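Equipment notebook, Grutach rig
14 June 2022

Budget for next year's bench has to go in before October, so I am writing down what we need while the bin task is set up. Capital line is separate from consumables this time. Spares go under consumables, which I don't agree with, but that is how the form is laid out.

Task at present is bin bags in a bedroom layout: bed, nightstand, sofa, carpet. Both arms working at floor level. 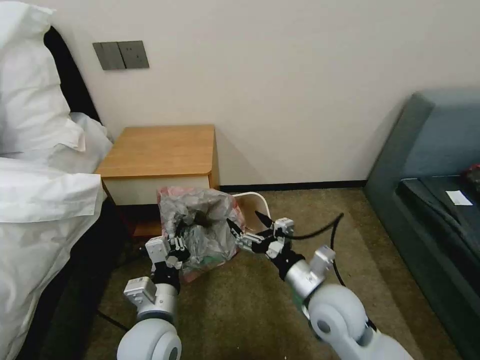
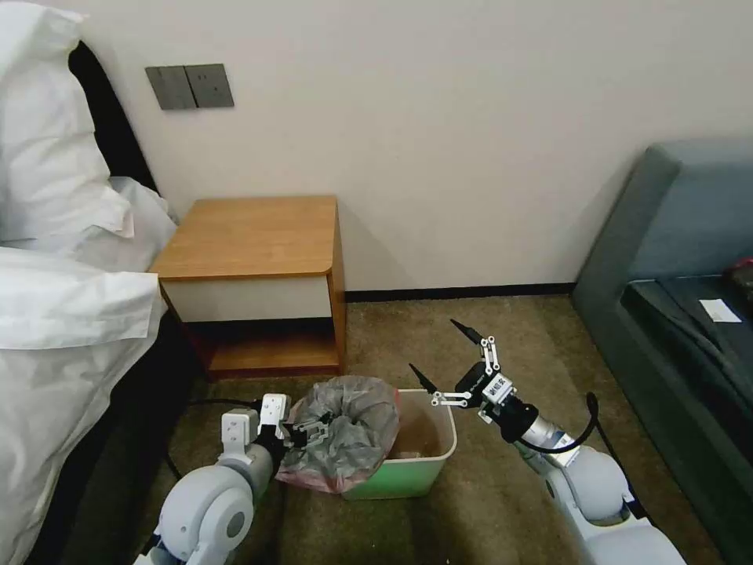 Fingers first. The pointed black ones are fine on gathered film and poor on a single flat layer. Zullton list a softer pad that fits the same linkage, 118 a pair. Want four pairs, two fitted and two in the drawer. Polák do a moulded version, cheaper, but they won't quote for fewer than ten and the bolt spacing is wrong for our bracket. Ruled out unless they change the plate.

Cables. The wrist cable needs a proper sleeve and a clip halfway up the forearm. Present routing leaves a loop that can reach the carpet when the arm is low. Sleeve and clips 160 for both arms, from stock. Order now, don't wait for the budget round.

Spare hand. Drestance quote 1985 for a complete right gripper, calibrated, eight weeks. Repair exchange is 700 but they keep the old unit and we are one-handed for the whole period. My preference is to buy one complete and use the exchange service after that. If only one can be approved it should be the complete unit. Check whether the quote includes the wrist collar; the last one did not.

Consumables for the task itself: thin bags, mixed colours, up to three rolls a month at the present rate. Grey translucent film is the hard case for depth, so keep that in the order. A second bin of a different shape would help, rigid rim, not tapered. Petty cash.

Not asking for: mobile base, second head camera, lift column. The lift column would be useful for the bed tasks but the floor loading has to be looked at first and there is no figure for it yet.

To do:
- ask Zullton for pad hardness and a drawing
- Drestance, collar and carriage in writing
- measure forearm diameter at the clip position, both arms
- move the spares line if the form allows it

Grutach workshop notes | Internal use | Contact the equipment desk | Back to top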